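# The Joly, part three: fingers

April 2020, and I have now spent more time on a thing for picking up chopsticks than I ever spent learning to use chopsticks.

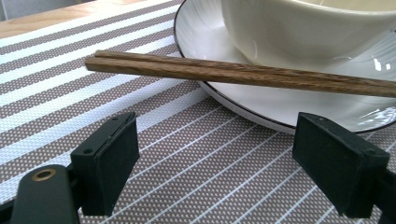 Anyway, where was I. Last time I'd got as far as the trigger linkage and was feeling pleased with myself, which should have been a warning. The Joly (named after a goat I once met, no further questions) is a hand-held gripper. You hold it, you squeeze, two black fingers close on something. The long-term plan is that the same two fingers go on the end of the arm that is taking up most of the spare room, and the arm does the squeezing. For now I am the arm. I'm cheap to run and fairly well calibrated before lunch.

The fingers are version 3. Version 1 was bare plastic and could hold a sponge, provided the sponge wanted to be held. Version 2 had a foam pad stuck on with the double-sided tape from the Kiturholm kit, and that lasted one evening before the foam crept sideways and sat there like a bad toupee. Version 3 has a proper rubber face bonded to the plastic, with the top edge cut at an angle so I can get down to a table without the whole block landing flat. I should have done the angle first. It's in my notebook from October, underlined, next to a shopping list.

Printing them was dull. Bonding them was worse. I roughed up the plastic with 600 grit, wiped it down, glued it, clamped it between two offcuts and went away. The first one came out perfectly attached to the offcut. I've kept it as a doorstop. If you're doing this yourself, put baking paper between the pad and the clamp, and leave it overnight even if the tube says an hour. The tube is an optimist.

Why chopsticks? Baptiste Marchal, who had the bench opposite mine at Zumeswood before we all went home, has a theory that any gripper looks clever if you let its owner choose the object. Blocks, tennis balls, those foam cubes everyone uses. He's right, annoyingly. So he gave me a list of 13 household items in order of spite, and chopsticks are near the top. They're thin, they lie nearly flat, there are two of them and you only ever seem to get one. A wet teabag is number 1. I'm not ready to talk about the teabag.

What I've learned so far, in no order:

- Coming in from directly overhead is hopeless. The fingers hit the table before they're low enough to get hold of anything thin. Tilting the wrist back a bit helps a lot, though I have no idea yet how I'll explain "a bit" to the arm.
- Closing slowly pushes the nearer stick into the further one and they roll over each other. Closing quickly does the same, but with more noise.
- Squared chopsticks are kinder than round ones. I tried the round ones from the back of the drawer and they are now somewhere behind the cooker.
- If one end is propped on something, even the edge of a saucer, life gets easier. Baptiste says this is cheating. I say it's how people lay tables.

The best run managed roughly half the tries, which I'd have been thrilled with in the foam days. Most of the failures are me. I squeeze before I've finished lowering, every time, like someone snatching the last biscuit. The arm won't have that habit. It'll have others.

The other nuisance is slop. There's a wobble where the left finger meets its support, small enough that I ignored it for a fortnight and large enough that the tips no longer meet square. On a mug you'd never notice. On something as thin as a chopstick one finger arrives early and gives it a shove. I've tried a washer, a different washer, and a sliver of a drinks can, and the drinks can is winning. A proper bushing is coming from Keltix if the post ever recovers, and in the meantime I'm not touching it, talking about it or breathing near it.

I've also given up on the workshop for the time being, obviously, so all of this is happening on the dining table. The light is better than at Zumeswood and the tea is a good deal better. Against that, I have to clear up before dinner, and I've been told that swarf is not a garnish.

Next job is the bushing, then reprinting the right finger with the screw hole moved over by 2 mm, as at the moment I can only reach it with the one driver I've lent to my brother. After that I'll go back to Baptiste's list. Number 4 is a single playing card, face down. I've put it off by hiding the cards.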